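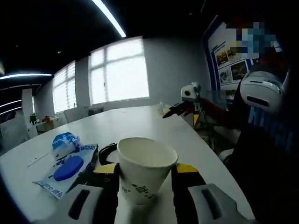
3.2 Labelling of corrections in local news

Readers often meet a correction only after they have read the article to which it belongs. The second study asked whether the wording of the label placed on a correction changes how well it is remembered. Participants were 300 adults recruited through Closeck, each of whom read 12 short reports on council matters. Three of the reports carried a correction, headed either "Correction", "Update" or "Clarification".

The procedure followed Prusov and Warnel, except that the recall test was moved to the end of the session. Participants had 40 minutes in which to finish. Answers were scored by two coders using the Rusu scale, and disagreements were settled by discussion.

Recall was highest under "Correction" and lowest under "Update" (Figure 3). Trust in the newspaper did not differ between the three labels. Several participants wrote that they had taken "Update" to mean that the story had moved on, and had therefore kept the earlier claim in mind.

Figure 3. Mean recall of corrected claims, by label.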